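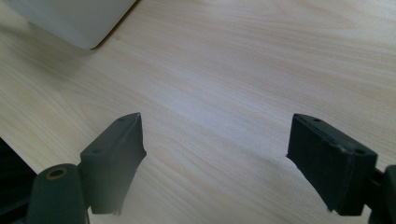 Search the diary
Search

April
By Roland Tindall
6 min read

Up at 6 because the neighbor's dog was up at 6. Rain until lunch, then dry and windy. Knee fine on the stairs, not so good in the car.

Most of today went to Mother's papers. I had told Zarmeena I would bring her something by the end of the month, and the end of the month is close enough that I stopped putting it off. There are 11 boxes. I did two of them, and one of those was mostly Christmas cards.

The letters from her years in Kaltville are the ones worth having. She went there at nineteen to work in the office of the feed mill and wrote home to Pennington every week, and Grandmother kept all of it, including the envelopes. I sorted by postmark where I could read one. Where I couldn't, I went by the stamps, and where the stamps had been cut off for somebody's album I went by what she was complaining about. The landlady comes first, then the cold, then the landlady's sister.

I read more than I sorted. There is a long one about walking out to Rarkham to see a house that had burned, and how everybody in town went on the same afternoon and brought sandwiches. She never mentioned it to me in her life. She also says she bought a blue coat for 15 dollars and was ashamed of it for a month. I remember that coat. It hung in the back hall until I was in high school and I think my cousin got it in the end.

Stopped at noon for soup.

Called Zarmeena after. She wants the mill letters first - her piece for the county history is due before summer and she has almost nothing from the people who worked in the office, only from the owners. I said she could have copies but that the originals stay together. She said that was how she would want it too. She asked if there was anything about the strike. I said not so far, and that Mother at nineteen was more interested in shoes.

She also told me to take the paper clips off, every one, and to pull the rubber bands. Several of the bands had already gone hard and came away in crumbs. One left a brown line across a page but the writing under it can still be read. I put the clips in a jar. The staples I left alone, as she said she would show me how to do those with a thin knife.
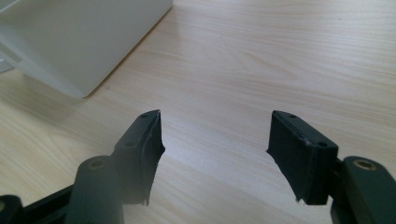
The second box was harder going. It has the letters from after she was married, and there are fewer of them, and they're shorter. Dad's handwriting turns up at the bottom of a few. He only ever wrote about the weather and the price of tires. I put those in their own folder and didn't read them all.

Found my own letter from camp at Brillent, age 8. It says the food is bad and please send batteries. No date, no love, just my full name at the bottom like a bank. I had forgotten going there at all until I saw it, and then I remembered the smell of the canoe shed and a boy who could whistle through his nose.

To the store at four for folders. They had the acid-free kind but wanted too much for it, and I bought it anyway. Also eggs, onions, dish soap, the good crackers. Forgot light bulbs, so the back hall stays dark another day.

Wrote up a list tonight of what has been sorted, by month, with a line on each letter. It's slow. Zarmeena thinks there could be 400 letters in all if the other boxes are like these, and I don't want to work out how many evenings that comes to. I may leave the line off for the short ones and put down the month and who it was to.

Called my sister and read her the part about the blue coat. She says it was green. We went back and forth on it for some time. She is going to look through her photographs, but they're all black and white from those years, so I don't see what that will settle.

Chicken and rice for supper, enough left for tomorrow. Wind still up. Bins out tonight, lid tied down with string.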